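Monday, polling notebook, Jondthorpe council race

Bensaid's numbers came in before lunch. They have the incumbent up 37 to 31 with a sample of 296, and the press release calls it a "commanding lead." On 296 people? Please. I get a margin of almost six points either way, before weighting, and they won't show us the weights.

Reran it with the Miltent turnout screen. The gap shrinks to 2. Don't trust that either — the screen leans on one August primary that hardly anyone voted in.

Lullis precinct still has 2 sets of registration totals that don't match. Clerk's office says both are final. Sure.

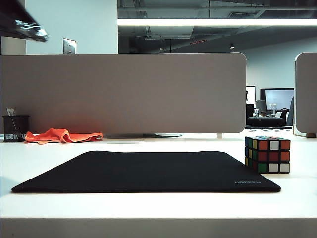
Leaving Lullis out of the model until they pick one.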